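Storing Tennis Balls and Keeping the Tubes Useful

Posted 9 August 2021

Loose tennis balls end up under the couch, behind the dryer and in the garden bed. If your household plays even a little, give them a set place and a set routine. These are the habits we've settled on at Sornby, where the gear cupboard also has to hold the vacuum and the ironing board.

Sort before you store

Tip every ball out onto a flat table. Drop each one from shoulder height onto a hard floor. Good ones go back with the racquets. Flat ones go into a separate bag for the dog or for backyard cricket. Anything split goes in the bin.

Wipe off dirt with a barely damp cloth and leave the balls out overnight before they go into a closed container. Felt that is put away damp will smell by the end of the week. Don't put them in the dryer on high heat.

Keep the original tube

The clear plastic canister is still the best holder for balls in regular use. It stacks, it fits in the side pocket of most sports bags and you can see what's inside without opening it. To load it, lay the tube on its side on the table and roll the balls in one at a time. Stand it up once it's full and press the lid on around the whole rim.
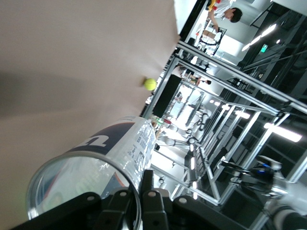 Cleaning an empty tube

Check the inside of the rim first. Some tubes have a sharp edge left from the pull-top seal, and that should be filed down or taped over before children handle it. Then:

1. Shake out the grit and fluff.
2. Half fill with warm water and a drop of dish soap. Very hot water can warp the plastic.
3. Scrub with a bottle brush, rinse, and stand upside down on a rack.
4. For the label, warm it with a hair dryer on low and peel slowly from one corner. Rub leftover glue with a little eucalyptus oil, then wash again.

I leave the labels on any tube that's going back to holding balls — it saves a job and makes them easy to pick out in the cupboard.

Other uses for spare tubes

Knitting needles, paintbrushes with the bristles up, garden stakes cut short, rolled plastic bags, or spare pegs. They also hold rolled socks in a suitcase. We don't use them for food.

Where to put them

Choose a shelf that stays cool and out of the sun. The garage is fine in July but gets too hot over summer, and the boot of the car is worse. Six tubes lie neatly in a shoe rack, two to a shelf. If you have more than that, use a deep plastic tub with a lid and write the date on a strip of masking tape.

Go through the lot again at the start of each season, and take any clean spare tubes to the local kindy or art group if they want them.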